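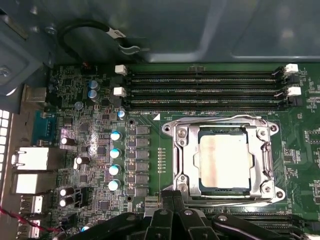 August
Von Serena Piras

CPU-Sockel öffnen und schließen: Teleoperierte Demonstrationen aufnehmen

Die Anleitung gilt für die Demontagestation in Welwood. Aufgenommen werden Demonstrationen, in denen der Arm per Fernsteuerung den Haltehebel eines CPU-Sockels löst, anhebt und wieder einrastet. Wer noch nie teleoperiert hat, macht vorher die Einweisung mit den Schaumstoffwürfeln.

Vorbereitung

Das Gehäuse liegt flach auf dem Tisch, die offene Seite nach oben. Netzteil abziehen, Gehäuse mit beiden Klemmen fixieren. Es darf sich nicht verschieben, wenn man mit der Hand gegen die Kante drückt. Lose Kabel kommen an den Rand, weg vom Sockel.

Der Kühler ist schon abgenommen. Reste der Wärmeleitpaste auf dem Prozessor bleiben für diese Aufgabe drauf. Die späteren Geräte kommen auch nicht sauber an, und das Modell soll verschmierte Heatspreader kennen. Nur wenn Paste am Hebel klebt, wird sie mit einem fusselfreien Tuch entfernt, sonst rutschen die Finger ab.

Die vier Schrauben am Halterahmen des Sockels werden nicht angefasst. Sie gehören zu einer anderen Aufgabe mit anderem Werkzeug.

Startposition

Den Arm über den Leader in die Grundstellung fahren und den Greifer dann langsam absenken, bis der Sockel in der Handgelenkkamera vollständig zu sehen ist. Der Hebel muss auf ganzer Länge sichtbar sein, die Fingerspitzen ebenfalls. Liegen die Finger schon über dem Sockel, ist man zu weit vorn: ein Stück zurück und neu ansetzen. Die Startposition soll von Aufnahme zu Aufnahme etwas variieren, ein paar Zentimeter in jede Richtung reichen.

Aufnahme

1. In Wonano die Aufgabe 554 wählen und den Namen des Bedieners eintragen.
2. Fußschalter drücken. Die Aufnahme läuft, sobald der Ton kommt.
3. Mit fast geschlossenen Fingern seitlich an das freie Ende des Hebels fahren. Nicht von oben greifen.
4. Hebel leicht nach unten drücken, seitlich unter der Nase herausführen, dann anheben.
5. Hebel loslassen, 2 Sekunden stillhalten.
6. Hebel wieder absenken und einrasten.
7. Greifer nach oben wegfahren, Fußschalter drücken.

Eine gute Demonstration dauert höchstens 29 Sekunden. Wer deutlich länger braucht, zögert meistens beim Anfahren. Dann lieber abbrechen und neu beginnen - Suchbewegungen lernt das Modell mit.

Kräfte

Die Kraftrückmeldung am Leader ist schwach eingestellt. Beim Einrasten spürt man den Widerstand spät, deshalb mit den Augen führen und in kleinen Bewegungen nachdrücken. Nie seitlich auf die Speicherbänke oder die Kondensatoren neben dem Sockel abstützen. Löst die Kraftbegrenzung aus, bleibt der Arm stehen. Dann Fußschalter loslassen, Greifer von Hand freischieben und die Aufnahme verwerfen.

Bewerten

Nach jeder Aufnahme fragt das Programm nach dem Ergebnis. »Erfolg« nur vergeben, wenn der Hebel am Ende wirklich eingerastet ist. Ein Hebel, der bloß aufliegt, zählt als Fehlversuch. Fehlversuche werden gespeichert, nicht gelöscht - sie gehen in den Klassifikator von Kneževič.

Ziel für diese Aufgabe sind 2000 gültige Demonstrationen. Das Board wird am Samstag gegen ein anderes Modell getauscht, danach bitte die Kamera neu kalibrieren und die Startposition prüfen.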